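Sac à dos rose de ma fille : machine, main, ou poubelle ?

Forum Entretien du linge et des textiles > Taches et salissures

Posté par mirabelle_38 le 10 juillet 2024

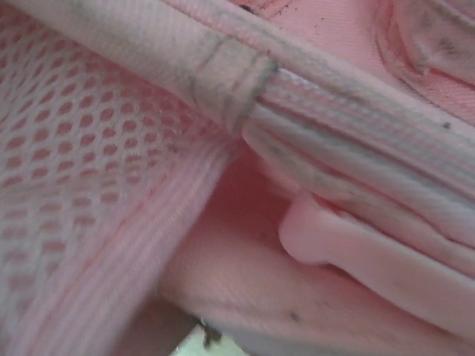 Donc voilà où j'en suis après une année de maternelle. C'est surtout le biais blanc cassé qui me désole, il est gris sur toute la longueur, et le filet de côté, je n'ose plus y mettre une gourde. Le rose, lui, à part des petits points noirs, passe encore.

Sur l'étiquette intérieure il n'y a plus rien de lisible. J'ai lu tout et son contraire : machine à 30, machine à froid, jamais de machine, bicarbonate, vinaigre, bicarbonate ET vinaigre (j'ai quand même retenu de mes cours de chimie que les deux ensemble ça fait surtout des bulles). Une voisine me jure que la pâte Prolano « ramène le blanc en dix minutes ». Je demande à voir.

Ce que je voudrais savoir, par des gens qui l'ont fait pour de vrai et pas qui l'ont lu quelque part :
- est-ce que le biais redevient clair un jour ?
- est-ce que la fermeture supporte la machine ?
- est-ce que le rose dégorge sur le blanc ?

Merci d'avance.

tontonlessive
Inscrit : avril
Messages : 208

Machine, 30 degrés, dans une taie d'oreiller, essorage mini. J'en ai lavé pour trois gamins, jamais eu un souci. Les gens se compliquent la vie.

Garance_B
Messages : 1422

« Jamais eu un souci » sur combien de sacs et de quelle marque ? Parce que moi j'en ai eu un, de souci. Un Vilel, le modèle enfant avec dos renforcé. Sorti de la machine, le dos faisait une vague et il n'a jamais repris sa forme. C'était une plaque de carton ou quelque chose dans ce goût-là, cousue à l'intérieur, impossible à retirer.

mirabelle, avant toute chose, appuie sur le dos et sur le fond. Si ça craque ou si ça plie en gardant la marque, pas de machine. C'est la seule question qui compte vraiment.

Pour le biais, je serai moins optimiste que les autres. Le sergé clair, ça boit la crasse dans les diagonales du tissage. Tu vas gagner deux tons, tu ne retrouveras pas le neuf. Le repli où la bande fait le tour du biais, avec ses coutures, c'est le pire endroit : le gris se met dans le fil et il y reste.

tontonlessive

Trois sacs, des premiers prix de supermarché. Et je maintiens. Si un sac à dos d'école ne passe pas en machine, c'est le sac qui est mal conçu.

Garance_B

On est bien d'accord qu'il est mal conçu. Ça ne le répare pas pour autant.

mirabelle_38

J'ai appuyé : le dos est souple, de la mousse je pense. Le fond est mou aussi. Pas de craquement.

Et pour la pâte Prolano, quelqu'un ?

pouce_vert_77
Messages : 200

J'ai acheté le pot. Sur des semelles de baskets, très bien. Sur du tissu, ça fait une belle auréole blanche qu'on prend pour de la propreté tant qu'on n'a pas rincé. Une fois rincé, j'avais le même résultat que sur l'autre bretelle, que j'avais frottée au savon de Marseille pour comparer. J'ai fait le test exprès, une bretelle chacun. Le savon m'avait coûté nettement moins cher.

Je ne dis pas que c'est une arnaque, je dis que c'est du savon avec de la poudre abrasive dedans, et que sur un filet je n'irais pas mettre d'abrasif.

lulu.des.bois

Bonjour, et le percarbonate ? Chez nous on met tout au percarbonate, les doudous, les bavoirs, les sacs ! Une bonne cuillère dans de l'eau bien chaude, on laisse la nuit et le lendemain c'est comme neuf.

Garance_B

lulu, de l'eau bien chaude toute une nuit sur un rose pastel avec des bordures claires, non. Le percarbonate a besoin de chaleur pour agir, c'est justement l'ennui. La mousse risque de ne pas aimer, et pour la couleur, un bavoir blanc n'est pas une comparaison. À la rigueur sur le biais seul, à l'éponge, eau tiède, dix minutes, et en ayant d'abord essayé sur un bout caché.

lulu.des.bois

Ça fait des années que je le fais et je n'ai rien décoloré.

pouce_vert_77

Tu aurais un avant/après ? Je demande sans méchanceté. Sur ce forum, tout est toujours « comme neuf » et on ne voit jamais l'après.

lulu.des.bois

Non je ne prends pas mes lessives en photo, désolée.

chauffe_marcel
Messages : 3388

Je passe pour la fermeture, vu que personne n'y a répondu. Le ruban cannelé craint peu la machine. Ce qui craint, c'est le curseur et la tirette. Une grosse tirette en plastique comme celle-là, ça cogne dans le tambour et ça s'arrache à l'attache. Fermez tout, enfilez une vieille chaussette d'enfant par-dessus la tirette et serrez avec un élastique. Surtout pas de pince à linge, j'ai vu le hublot après.

Ensuite, le gris entre les côtes du ruban ne partira pas en machine de toute façon. Il faut une brosse à dents souple, dans le sens des côtes. Dans l'autre sens on pousse la saleté au fond du creux.

Quant au dégorgement : coton blanc humide, on appuie trente secondes sur le rose, on regarde. Si le coton est rose, lavage à la main, et encore, vite fait. Ça prend une minute et ça évite les débats.

tontonlessive

La chaussette, d'accord, je prends. Le reste c'est beaucoup de cérémonie pour un sac qui va retourner par terre dans une cour de récré en septembre.

chauffe_marcel

Elle a posé trois questions, je réponds à ses questions.

nadege-et-cie

Je vais être désagréable mais est-ce que ça vaut le coup ? Un sac neuf du même genre, chez Gandunden ou ailleurs, on en trouve en solde en ce moment. Entre le temps passé, l'eau, les produits…

mirabelle_38

J'y ai pensé. Mais il n'est pas abîmé, il est sale. Et ma fille y tient, j'ai proposé un bleu et j'ai été reçue. Puis le suivant sera dans le même état en avril, autant apprendre à le laver.

Test du coton fait sur le rabat : rien, blanc comme au départ. Sur le biais, le coton est ressorti gris, ce qui est plutôt bon signe, non ?

Garance_B

Bon signe pour la surface. Le gris qui vient sur le coton, c'est celui qui serait parti de toute manière. C'est celui qui ne vient pas qu'il faut craindre.

pouce_vert_77

Les petits points noirs, tu as gratté à l'ongle ? Si ça saute, c'est de la terre. Si ça reste et que ça revient après lavage, pense à la moisissure, surtout si le sac a été rangé humide avec un goûter dedans. Dans ce cas la brosse n'y fera pas grand-chose et je changerais de conversation.

mirabelle_38

J'ai gratté ceux près du biais, en haut. Il y en a qui sautent, d'autres non. Aucune odeur de moisi en tout cas, juste une odeur de compote.

chauffe_marcel

Alors brossez à sec d'abord, poche filet comprise, sac à l'envers au-dessus de la baignoire. Tout ce qui part à sec ne fera pas de boue. Ensuite savon, biais et filet seulement, un quart d'heure, rinçage. Ensuite la machine de tontonlessive si vous y tenez, à 30 et pas plus. Séchage à l'ombre, tête en bas, toutes poches ouvertes. La mousse met deux jours, même quand on la croit sèche le premier soir.

lulu.des.bois

Et un petit peu de percarbonate dans le bac ;)

Garance_B

Non.

douze_cintres

J'arrive avec une question annexe : quelqu'un a essayé le détachant Chauke en spray, celui « spécial cartables » ? On me l'a vanté au magasin.

pouce_vert_77

Retourne les deux flacons, le « spécial cartables » et le normal de la même gamme, et lis les compositions. Si tu trouves une différence, reviens nous la dire, ça m'intéresse.

douze_cintres

J'ai regardé ce midi au rayon. Même liste, dans le même ordre. Le bouchon n'est pas de la même couleur. Je suis repartie avec un savon.

mirabelle_38

Retour. J'ai suivi chauffe_marcel pour le brossage et le savon, puis machine à 30 dans une taie, chaussette sur la tirette.

La fermeture coulisse toujours et la tirette est entière. Le rose n'a pas bougé. Le filet est franchement mieux, c'est là que je vois la plus grosse différence. Le biais est plus clair mais Garance avait raison, il reste une ligne grise le long du bord et dans les coutures du petit manchon. J'ai repassé deux fois à la brosse à dents, je m'arrête là. Il reste aussi deux points noirs, je les surveille.

Donc non, pas « comme neuf ». Portable.

tontonlessive

Et la machine ne l'a pas tué.

Garance_B

Celui-là, non. Le Vilel, si.

nadege-et-cie

Combien de temps en tout, sans le séchage ?

mirabelle_38

Une bonne heure, brosse à dents comprise. Le sac pend encore au-dessus de la baignoire, la mousse est humide au milieu. Je redonnerai des nouvelles des deux points noirs s'ils reviennent.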